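**Tuesday, January 14, 2025**

# Vorora hall opens its doors again, and the old floor is the star

If you walked past the Vorora hall on Stovico Street any time since last spring, you will have seen the brown paper over the windows and perhaps wondered, as a good many of us did, whether we would ever get to dance, vote or eat pancakes in there again. Well, we can! The hall reopened on Saturday morning with coffee, a very large poppy seed cake and a line of people that went out past the bike rack, and by all accounts nobody minded the cold.

The work took longer than planned. The original idea was to replace the radiators and patch the roof over the coat room, and that was supposed to be that. Then the crew lifted the gray carpet in the main room, which most of us had assumed was as old as the building, and found hardwood underneath from one wall to the other. It had been covered up so long that even people who were married in that hall had no memory of it.

Vasilică Pană has been refinishing floors for most of his working life, and he was called in to give an opinion and ended up staying until the job was done. He told us the boards were in better shape than he had any right to expect, apart from a bad patch by the kitchen door where an old sink had leaked. In all, 127 boards had to come out. The replacements came from a school gymnasium in Yensuk that was being taken down, and he spent a good week sorting through them at home in his garage to get the color close.

"You can find the new ones if you go looking," he said, "but I'm not going to tell you where to look."
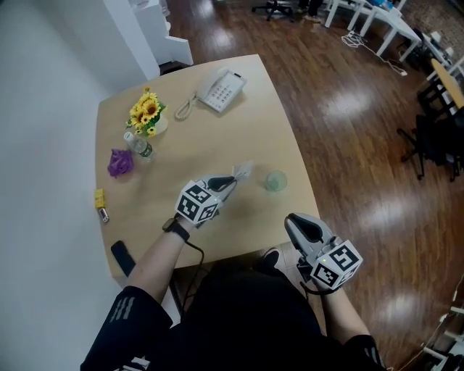 *At one of the tables in the main room, with the refinished hardwood alongside.*

The finish went on in several thin coats, with long waits in between (the smell, we are told, reached the bakery). It has come up a deep reddish brown and it throws back the ceiling lights beautifully, so much so that one or two of our older dancers asked whether it might be slippery. Mr. Pană says it isn't, and he did a little shuffle in his work boots to show them. Still, street shoes with metal heel tips are now off the list, and felt pads have gone on the feet of every chair.

Money is always the next question. The floor fund, which started with a jar on the counter at Trokel Hardware and grew from there through two bake sales and a rather heated quiz night, closed at $1,678. That covered sandpaper, finish and the hire of the big sander, with a bit left for the felt pads. The radiators and the roof came out of the building account as planned.

Jae-hoon Moon, who runs the bookings, has spent the winter on the phone with groups that moved to the school cafeteria or the back of the library and would very much like their old evenings back. He asks everyone to be patient with him for a few more weeks. The choir is settled, the seniors' lunch is settled, and the Thursday dancers are settled as long as they can finish by 10 so the neighbors get their sleep. The chess club and the quilters both want the same slot, and he is hoping they will talk to each other before they talk to him.

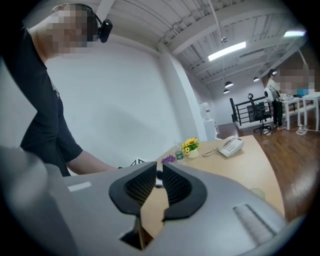

*Another moment at the tables.*

Daytime use is wide open for now, and there are plenty of hours for anyone who needs a table and some space. The rate for residents hasn't changed. Keys are still picked up at the hardware store and still need to come back the same day, please, as there are only two sets and one of them went on a trip to the coast last year in somebody's jacket pocket.

A few things are not finished. The coat room has its new ceiling but no hooks, so bring a jacket you don't mind laying over a chair. The stage curtain is at the cleaner's, and the piano is staying in the Moon family's dining room until the heat in the hall has been steady long enough for the tuner to be happy about it. He would like it out of there by March, and so, we hear, would the rest of the household.

Anyone with old photographs of the hall, especially from before the carpet, is warmly invited to bring them by. There is a plan to hang a few in the entrance, and so far the oldest anyone has turned up shows a harvest supper with the floor completely hidden under tablecloths and children. Copies can be made while you wait at Trokel, and your originals will go home with you.

Bookings: stop by the hall on weekday mornings or leave a note in box 1523 at the post office.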